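Skisatard Household Textiles Store: progress report to Grirkoment, July

The sorting stage is complete. Of the 120 items taken in, 58 have been inspected, folded and shelved. The remainder are sorted by fabric and await inspection. Work continues at the Opoku Street room on 6 shelving bays; a seventh will be needed for blankets.

Twill cloths are being handled as a separate group. Hems are checked along their full length, and loose threads are trimmed before folding. Cloths gathered into long folds crease across the hem band and have to be opened out flat before they are stacked. Fluffy blankets are kept apart from twill at the shelving stage, as they shed fibre onto it.
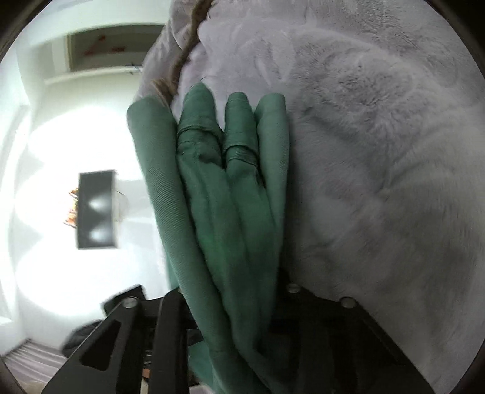

The reply from Erar, which will receive the finished stock, was that rolled cloths take up less shelf depth but flat ones are quicker to check at handover, and that they would accept either provided each bundle held one colour only. They also asked for blankets to be delivered last.

Both requests have been adopted. Twill will be supplied flat, in single-colour stacks of 7. Blankets are scheduled for the final delivery.

Outstanding: inspection of the remaining items; labels for the blanket bay; a decision on cloths with worn hems, currently held in a separate crate. No change to the budget is requested for this period.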